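3.2 Care of the Tabletop Cell

Most of what we learned over the course of this work came from keeping one cell healthy for a long stretch of time, and so we would like to spend a little longer on its upkeep than papers of this sort usually do. The cell, which everyone in the lab came to call Seok, has a single arm with a two-finger gripper, a wood-grain tabletop, and clear acrylic panels that keep objects from rolling off onto the tile floor. It was assembled in May by Tae-yang Ban and Mal-soon Nam, and apart from the repairs described below it has kept the same layout ever since. Figure 4 shows the cell during a normal run with household and toy objects.

We began with a maintenance schedule borrowed from a larger machine in the next room, and it suited Seok rather badly. It asked for a full inspection of the joints far too often and hardly mentioned the cable at all, although the cable gave us more trouble than every joint put together. Do-yoon Cha rewrote the schedule after the first few weeks, and the version we settled on has two parts, a short check before each session and a longer service after every 44 hours of powered time.
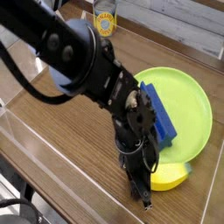
Figure 4. The cell in use, with the gripper lowered toward the tabletop.

The short check starts with the slack in the cable. Too little slack and the connector gets tugged whenever the wrist turns past its middle range; too much, and the loop can drift toward the panel and rub there. We tried spiral wrap, then a fabric sleeve, and in the end went back to a plain loop held by two soft ties, with a strip of paint on the cable jacket to show where each tie belongs. If the paint and the tie have parted company, the operator slides the tie back and writes it in the log. After that the fingers are opened and closed 6 times with nothing between them, and the operator listens for the dry clicking that a loose linkage screw makes (it is quite a distinctive sound once you have heard it, and new students picked it up sooner than we had expected).

The longer service takes most of a morning. The arm is parked and powered down, the gripper comes off at its bracket, and each screw in the linkage is backed out, cleaned, given a small drop of removable threadlocker, and tightened again with a preset driver. The fingertips are wiped with alcohol and checked for wear against an unused pair. Once the gripper is back on, we touch the fingertips to 13 marked points on the tabletop and compare the readings with those saved from the previous service. When any point has moved more than our limit, the whole arm is calibrated again before data collection goes on.

Over the period reported in this paper the cell completed 2,233 grasp attempts and needed one repair that could not be handled in an ordinary service. On 25th June the gripper began to stall partway through closing, though only when the wrist was rotated toward the far panel. Our first guess was the motor, and we are a little embarrassed to say that we replaced it. The stall was still there the next morning. Hye-jin Kang then moved the wrist by hand while watching the supply voltage and found a wire that had worn nearly through where it passed around the edge of a plate. We spliced in a new length, rounded the edge with a fine file, and put the old motor back in, where it has run ever since.

The acrylic panels need gentler treatment than the rest. Paper towels left fine scratches that showed up as bright streaks in the recordings, so we changed to microfiber cloths and a mild soap solution, and we clean them with the arm parked well out of reach. Attempts recorded between the first stall and the splice were left out of the results in Section 4, while the log entries for those sessions were kept with the rest of the service notes.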